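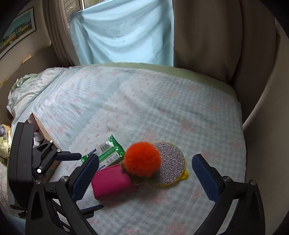

Fig. 1. Hand-held gripper over small items on a bed. Both blue pads are open.

Print this page | E-mail this page

Unit 11: Good practice for hand-held gripper work in homes
Course notes, Armelle Marchal and Efraín Lozano

These rules cover soft and mixed household items. They go with the Mekero checklist, which you should have read before the lab.

1. Before you start
Check the screws on both tools. Wipe the pads with a dry cloth. Choose the items and leave them where they would normally lie – do not line them up by size.

2. Approach
Open the fingers wider than the item. Come in with a pad on each side and stop before closing. Shiny lids and foil wrappers slip more easily than cloth, so close slowly on those.

3. Packing soft items
Hold cloth over the open box and lower it before you let go. Do not drop it from height. Box flaps stay folded out. If two tools are in use, agree which one goes in first. 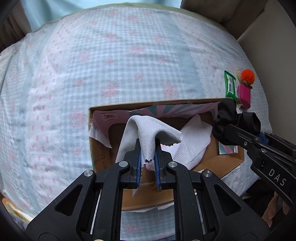
Fig. 2. Two grippers at an open cardboard box, one with a pale cloth, the other with shiny black fabric.

Keep your free hand clear of the pads and linkages. A session has no more than 12 items and stops at 300 seconds, finished or not. Write down every failed grasp, including the ones you fixed on the second try.

4. Records
Log sheets go to Loan Mạc by 28th April. Sheets with no tool number will be returned.

Reading: Farquharson handout, page 86.

Related items
Unit 10: Pad wear and replacement
Unit 12: Working with two operators
Lab safety sheet (Yolanda Tamayo)

This site uses cookies. By continuing you accept our cookie policy.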